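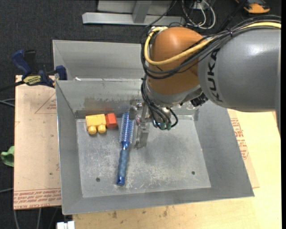 Plonness Store: Open Bins, Sheet 4

Sheet 4 covers the open metal bins used for small mixed items at the Plonness store. Sheets 1 to 3 deal with shelving, lidded boxes and the packing benches. The bins were bought second-hand through Amrani and are listed under stock number 324. They hold things that have no fixed place of their own, mostly household goods and toys, until they are sorted into Fistier trays.

Bin with hairbrush and toy

Open grey metal bin, large, with broad walls sloping outward from a flat bottom. Contents: one blue round hairbrush and one small toy in yellow and red.

Condition of the bottom: scuffed, with whitish scratches and worn patches. Wear is heaviest in the centre and lower middle. Two small round holes, one at the lower left, left of the brush handle, the other at the lower right. The lower part of the far wall has brownish and dark smudges.

Notes on use

Sloping walls make it easier to reach an item lying against the side, but they waste floor space. Two bins placed rim to rim leave a gap at the base, and small things that fall into it are usually found when the floor is swept. The bins do not stack when full. Empty ones nest, and the nested pile should be kept below 966 mm so that the top one can be lifted off without a step.

Scratches to the bottom are not treated as damage. A bin is taken out of use if the metal has a raised edge or a split, or if the rim is bent far enough to catch a sleeve. Smudges are wiped off with a damp cloth and a little washing-up liquid. Scouring pads leave fresh marks and are not used.

Brushes go in without wrapping. Bristles pick up dust from the bottom of a bin, so hairbrushes are checked and combed out before they are moved to a tray. Toys with loose or detachable parts go into a bag first, and the bag is tied. Anything small enough to pass through a hole in the bottom also goes into a bag.

Items are entered in the Skollico list by type and main colour. For a thing in two colours, both are given, with the larger area first. Where the two areas are much the same, either order will do. Size is left out unless two entries would otherwise read alike.

Weight limit for a mixed bin is 100 items or whatever one person can slide along the bench without lifting, whichever comes first. Heavy goods are kept on the lower shelving (sheet 1).

Sheet last revised in January. Fistier tray sizes and label positions are on sheet 5.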